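4. Tin candles: labelling and first use 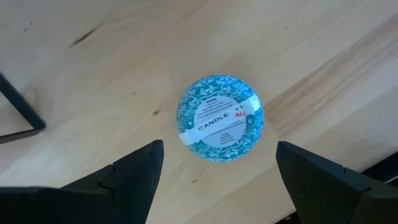 Photo: Antonina Hutsuliak / Uslow

Candles in patterned tins are marked on a strip of white tape, with the word CANDLE and a number. The tape crosses the round label — leave it in place until step 2.

1. Stand the tin on a flat, level surface.
2. Write the tape number in your stock list, then peel the tape off slowly from one end.
3. Take off the lid and trim the wick to 8 mm.
4. Light the wick and let the wax melt out to the sides before you put it out.

Note: Keep the lid. It goes back on once the wax has set.

Caution: The tin gets hot. Do not move it while it is lit, and put a heatproof mat under it on wooden tables.

For storage over 200 days, see section 8.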